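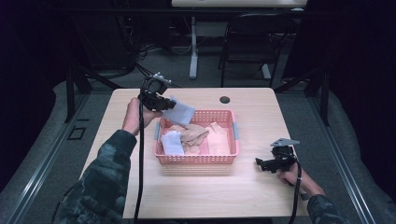 Chapter 17: Seating Plans and Balance in the Amateur Choir

17 shares | 23 comments

A seating plan fixes which singers hear each other directly. It affects tuning, blend and the accuracy of entries, and it should be settled before detailed rehearsal begins. This chapter treats three plans in common use: the block, the column and the mixed plan.

In the block plan each voice part sits together, usually with sopranos and altos in front. Weak readers can follow a neighbor, but the outer parts hear little of one another. The column plan runs each part from front to back -- a useful choice when there are few tenors. The mixed plan places singers in quartets and requires that every part be secure.

Genowefa Jasińska compared the three plans with the Climham choir over 20 rehearsals of one unaccompanied program. Pitch at the final chord was checked against a tuning fork. The block plan drifted most in slow pieces, and the mixed plan drifted least once the notes were learned.

Section 17.1 defines the terms used for spacing and row height. Section 17.2 covers halls with a long echo, with the floor plan of the Hondstead chapel as a worked case.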